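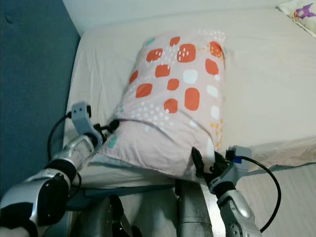
Cirnby, the bedding maker based in Treltden, is adding a line of printed pillowcases to its range this April. The line is called Lis, and it is the company's first printed bedding after years of selling plain colors only. The pattern on the light pink pillowcase has bright orange-red rounded squares spread loosely over the cloth, with paler white-blue ones near one side and small clusters of white dots in the gaps. It is meant to go with the plain white fitted sheets that many households already own. Lis pillowcases will be sold singly and in packs of 2, and the first production run is 1,000 pillowcases.

The company decided on a printed line after reading through the notes customers send back with their orders. Cirnby puts a short card in every parcel asking what people would like to see next. Over the past year it received 468 completed cards. The most common request was for something with a pattern that could be used with plain sheets, so that a bed could be changed without buying a full set. The second most common was for pillowcases that are easier to put on.

Both requests shaped the new line. Lis is a pillowcase line only, with no matching sheets or duvet covers, and there are no plans to add them this year. The opening on each pillowcase has been made slightly wider than on the company's plain range, and the inside flap that holds the pillow in place has been made longer. Customers who change their own beds, and hotels and guest houses that change many beds in a morning, both said that a tight opening was the part of the job they disliked most.

"People told us they wanted some color on the bed and did not want to replace everything to get it," Cirnby said in a statement. "A pillowcase is a small thing to buy. If you get tired of it, you can put it in the cupboard for a few months and bring it out again."

The pattern was drawn in-house at the Treltden workroom. Early versions had the squares set in straight rows. These were dropped after sample pillowcases came back from the sewing room, where any small error in cutting made the rows look crooked along the seam. A looser layout hides this and also means less cloth is wasted, as the pieces do not have to be lined up before they are cut. The company also found that the looser layout looked better on a pillow that had been slept on and was creased, which it took as a good sign for everyday use.

Lis will come in 6 colorways over the course of the year. Light pink is the first. The others will follow as each run of cloth is finished, and Cirnby will list them on its website when they are ready to ship. The company is not taking advance orders for colors that have not been made yet. Customers who want to hear about a certain color can leave an email address on the product page and will get one message when it goes on sale.

Every pillowcase in the line is made in a standard size. A longer size for bigger pillows is being tested, and a decision on it will be made after the first run has sold. Customers who are unsure which size they need should measure the pillow flat from seam to seam, without pressing it down.

Care is the same as for the rest of the Cirnby range. The pillowcases can go in a warm machine wash with similar colors. They should be turned inside out first, and the company suggests washing them once before use. They can be dried on a line or on a low setting in the dryer. Ironing is optional. Anyone who does iron them should do so on the reverse side while the cloth is still slightly damp. Bleach should not be used on the print.

For making the bed, Cirnby includes a small printed guide with each order. The advice in it is simple. Put the fitted sheet on first and smooth it toward the corners. Lay the pillow on the bed, work the pillowcase up over it from one end, then take hold of the two near corners and shake the pillow down into the far ones. Tuck the open end under the inside flap and pull the sides straight. The guide was first written for staff who set up the beds in the company's showroom, and customers who visited asked for copies.

The pillowcases are packed for shipping in a paper band with no plastic sleeve. The band carries the size, the name of the colorway and the washing instructions, which are also sewn into the side seam on a label.

Lis will be sold through the Cirnby website and at the company's shop in Treltden. It will also be stocked at Rillard, the home goods store, which has carried Cirnby's plain sheets and pillowcases for several seasons. Rillard will have the light pink colorway on display beside the plain range, made up on a bed so that shoppers can see the two together and feel the cloth. Prices will be the same at all three places.

Orders placed on the website before noon are sent out the same working day. Unused pillowcases can be returned within the usual return period, with the paper band still on. Pillowcases that have been washed cannot be returned unless there is a fault in the sewing or the print, in which case Cirnby will send a replacement and pay the postage.

Hotels, guest houses and landlords who want larger quantities can ask for a trade price list. Trade orders from the first run are limited so that there is enough stock for the shops, and larger orders may be moved to the second run. Cloth swatches of the light pink print are available on request at no charge.

About Cirnby
Cirnby makes sheets, pillowcases and duvet covers at its workroom in Treltden. It sells directly to households and supplies a number of shops and small hotels.

Press contact
Samples for review and further details on the Lis line are available from the Cirnby press office in Treltden. Please include a delivery address and the name of your publication when asking for a sample. Review samples do not need to be sent back.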